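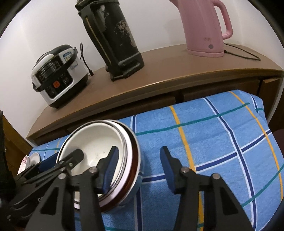

FICTION | MINING

6 min read

The resource model for Terkero closed at 3,703 blocks, and Hwa-young Shin did not like 13 of them.

They sat at the north end, below the old workings, where the drill spacing opened out to 70 meters. The model gave them a good grade. The grade came from one hole, TK-40, drilled by the previous owner and logged by a geologist who had signed each page with initials and no date.

"Drop them to inferred," she said.

Dorian Joly had the pit shell open on the other screen. "If you drop them, the north wall pulls in. Then the ramp moves."

"Then the ramp moves."

"The ramp is in the Binetti quote."

Binetti was the mining contractor. Its quote covered load and haul for a fixed ramp with two switchbacks, and any change to the ramp meant a new haul profile, new cycle times and a new quote. Kwon, the company paying for the study, wanted the number by the end of April.

She pulled the core photographs for TK-40. Boxes 31 to 36 were missing. The assay sheet covered the same interval without a gap, which meant the core had been sampled and then lost, or the sheet had been filled in from something else. Recovery was entered as full on every run. In broken ground beside a fault, she had never seen full recovery on every run.

"Who has the rejects?" she asked.

"Akosua might."

Akosua Mensah ran the core shed at Puvlow, two hours down the valley. She answered on the fourth ring. There was a compressor going behind her.

"TK-40," she said. "Hold on."

They held on. Dorian rotated the pit shell and rotated it back. The compressor stopped.

"I have pulps for the top and the bottom," Akosua said. "The middle isn't on the shelf. There's a card where the middle should be."

"What does the card say?"

"'See Joly.'"

Hwa-young looked at the phone and then at the pit shell, which had stopped moving.

"My father," Dorian said. "He logged for them. One season."

"You didn't put that in the conflict register."

"I didn't know which holes."

She considered this. The initials on the log were a single stroke and a hook. It could have been a J. It could have been a T. She had seen his father's name once, on a field notebook Dorian used to prop up the plotter, and the hook had been the same.

"Is he reachable?" Akosua asked. The line was still open.

"No," Dorian said. "Not for six years."

"All right. I'll leave the card where it is."

The call ended. Hwa-young selected the 13 blocks and changed the class field. The software asked her to confirm, and she confirmed. The north wall pulled in. The ramp lost its upper switchback, and the strip ratio went up in the second decimal place.

Dorian wrote the email to Binetti himself. It was four lines long and gave the reason as data quality. He copied her on it, then opened the conflict register, typed his father's name in the first column and sat looking at the second, which asked for the nature of the relationship.

"Do we redrill?" he said.

"One twin hole. Same collar, same dip. I'll put it in the recommendations."

"Can I log it?"

"No," she said. "You can stand there."

He filled in the second column and saved the file.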